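How to find an octopus on a night dive

December 2020

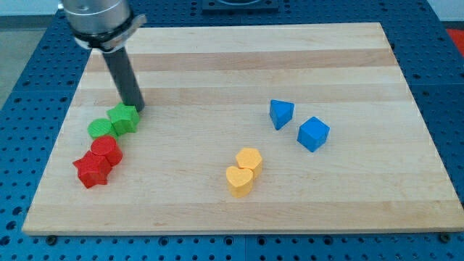 Most divers swim over a dozen octopuses before they see their first. The octopus, meanwhile, has seen all of them, and has formed an opinion.

Start with the housekeeping, not the animal. Octopuses eat crab at home and throw the dishes out the front door, so look for a little heap of broken shells beside a hole in the rock. At Dakska, our usual site, the best holes are along the wall at 11 meters.

Go slowly. If you cover the whole reef in 60 minutes, you've had a nice swim. Pick one patch and stay on it.

Keep your light low and off to the side. A full beam in the face sends an octopus straight back indoors, as it would you. I use an old Rukomix torch that has gone dim with age – finally an advantage.

When you find one, stop a body length away and settle your buoyancy. Breathe. Wait for the eyes to come up over the edge of the den. Sometimes an arm follows to inspect your glove. Let it, but don't grab back, and never poke anything into the hole.

If it turns white or squirts water at you, the visit is over. Back off the way you came and try the next shell heap.

Write down the spot afterwards. Dens often stay in use for a while, though my own notes from Dakska mostly say "big rock, left of other big rock."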